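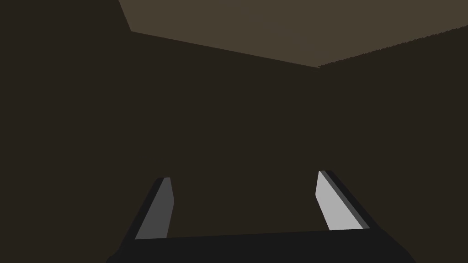 *Fig. 1. Enclosed space with plain, flat surfaces, dimly lit (computer rendering).*

**April – Grestmont workshop, glue trials**

Second batch of hide glue prepared by K. Gillies and left to soak overnight. Joints from the first batch were opened this morning. Of the 26 test pieces, four failed along the glue line and the remainder in the timber. All four came from the end of the session, when the pot had been standing for some time.

L. Stevens has asked that the pot be refreshed more often – the interval is to be agreed with H. Ayala before the next session. Clamping time remains at eight hours.

The Murnavetti offcuts are still too damp to use and have been returned to the rack. Brushes to be replaced. Results to be copied to B. Palacios.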